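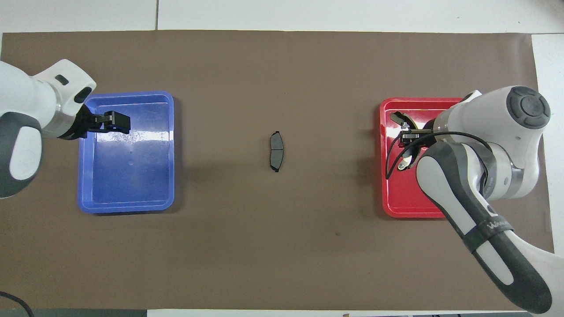
Brake pad on bench paper, with the blue Pronitz tray to the left.

Pronitz Parts Trays Review: Plain Plastic, Good Size, Slick Floor

By Lavanya Acharya

14 shares | 3 comments

I sort and check used brake parts before they get boxed up or thrown out. Most of that is pads, plus the clips and pins that come off with them. For a long time I used old baking pans, which rust and are noisy. In May I bought a set of Pronitz parts trays and have used them on most working days from then on.

The set costs $28 and has 3 trays in it. They come in assorted colors and you can't pick which ones you get. Mine included the blue one in the photo. Baoshan Shao, who shares the bench with me, got a second set later with a different mix. That was fine with us, but if you color code your parts you may want to call the store before ordering.

Size and shape

The tray is a rectangle with rounded corners and a raised rim. A full axle set of pads fits flat in one tray with space left over for the hardware bag. Larger truck pads fit too, but I would not try to get two sets of those in together. The rim is high enough to stop a clip from sliding off when you pull the tray toward you. It will not hold back a liquid if you tip it much, so don't use it as a drain pan.

I keep one tray on each side of the work area and leave the middle clear. Pads to be checked start on one side, get looked at one at a time in the middle, and end up on the other side. With the long side of the tray running front to back, it takes up less width and I can reach the whole floor of it.

The finish

The inside is glossy. Brake dust wipes off with a damp rag, and grease needs a drop of dish soap. I have not found a stain yet that stayed. The downside is glare. Under the overhead light there are bright streaks on the plastic, and small springs can be hard to spot in them. I turn the tray a little when I am hunting for one.

The gloss also makes the floor slippery. Pads slide when you set the tray down hard, and the backing plates knock against each other. A folded shop towel in the bottom fixes it. There are small round marks on the floor of the blue tray. They don't get in the way of anything.

Strength

No cracks so far. I have dropped a loaded tray once, onto concrete, and it picked up a scuff on one corner. The floor flexes a bit if you carry a heavy load from one end, so use two hands. They nest for storage, but they grip each other when they are clean and you have to twist them apart.

What goes under them

I cover the table with brown paper from a Gillellow roll, 275 feet long, and change the sheet when it gets dirty. My table has a white top and brake dust gets into the seams between the panels if I leave it bare. The paper is matte, so a dark pad is easy to see on it and I can write part numbers right next to the part. The trays slide easily on it. The roll is a separate purchase from a different company, and any heavy brown paper would do the same job.

Compared with the others

Before these I borrowed a Fadivell tray with dividers. The dividers were good for hardware but too narrow for pads, and they could not be taken out. If you mainly sort screws and clips, the Fadivell is the better choice. For pads, calipers and anything else with some bulk, I would take the plain Pronitz tray.

Price is fair for what it is. I would pay a few dollars more for a textured floor.

Good: easy to clean, useful size, sturdy corners
Not so good: slippery, glare under bright lights, no choice of color
Rating: 4 out of 5

Comments (3)

Efthymia Manolakis
Do they hold up to brake cleaner? I had a cheap tray go cloudy on me.

Lavanya Acharya
I spray parts over the sink, so mine have only had a little drip on them. No clouding from that. I wouldn't let it sit.

Nhi Khổng
Drawer liner works better than a towel in the bottom. Cut it once and leave it in.

Contact | Copyright Huỳnh Bench Reviews | Back to top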